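Posted in: Robot learning, Lab notes

We finished the second round of sock tests in December and I want to write down what changed, mostly so I can find it later.

The method is simple. A person does a task with two hand-held grippers, we record the motion and the camera view, and a policy is trained on the recordings. No arm is involved until the end. Fenna Verhoeven started us on this at Plikix after a long stretch of teleoperation that gave us very little usable data.

Round one used 200 demonstrations, all from one person, with the socks put down in much the same places each time. The policy did fine on those layouts and badly on everything else. When one sock lay over another it would close on both and carry them off together.

For round two we went to nearly 1000 demonstrations and changed the instructions. Lanying Ren wrote a short script that picks a layout before each take, including overlaps and socks pushed up against a wall of the basket. We stuck to lavender and white socks in the red basket, so that color wouldn't be one more thing to argue over.
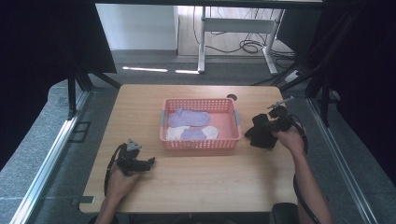 Does it help to have more than one person record?
It helped us more than the extra takes did. When we trained on 200 takes from three people, the policy beat one trained on the same number from a single person, mainly on overlapping socks.

I don't have a good explanation. Roos Mertens thinks it comes down to approach angle. She comes in low from the side and I tend to come straight down, and the policy seems to use both.

The test was 30 trials per policy, on layouts it had not been trained on. The round one policy cleared the basket in 9. The round two policy cleared it in 21. Most of the failures left over are socks against the side wall, where a finger catches on the plastic and the arm stops on its force limit.

We dropped 42 takes for bad tracking. I'd like to check those again before we record more, and Lanying wants to try a deeper basket. Code for the layout script will go up once she has cleaned it.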